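Mar 8, 2021

## Recycled content claims need a denominator

A label that reads "made with recycled paper" states almost nothing. It does not give the share of recycled fiber, the source of that fiber, or the basis on which the share was worked out. My argument is that a claim with no percentage and no stated basis should not be printed at all.

The basis matters more than most buyers assume. Paper can be measured by total weight or by fiber weight. Coated stock contains filler and binder, so the two methods give different results for the same sheet. Tetar and Detilura both sell a coated cover stock at the same recycled percentage. Tetar calculates by fiber weight and Detilura by total weight, and neither prints this on the carton. I had to write to both.

The second problem is source. Mill trim that goes back into the pulper has never been used by anyone. Office paper collected after use has. Both are routinely called recycled, and only the second reduces what goes to a landfill.

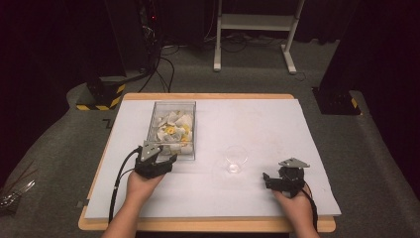 *Crumpled white and yellow pieces in a clear plastic container.*

Tainá Evangelista, who buys paper for a print shop, went through 230 product sheets last November. Of these, 182 gave a percentage. Far fewer separated post-consumer fiber from mill waste, and she stopped tallying the basis of calculation when it became clear that it was usually missing.

The standard objection is cost. Suppliers say that tracking fiber by source requires separate storage and separate records. For small mills this is a fair point, and I would allow them an annual average in place of a batch figure. It is a weak point for large ones, which already track incoming bales by grade to set the price they pay.

A workable label has one line: percent post-consumer, percent other recovered, basis of calculation, period covered. It fits on a carton end panel in small type. Flunell already prints the first two items.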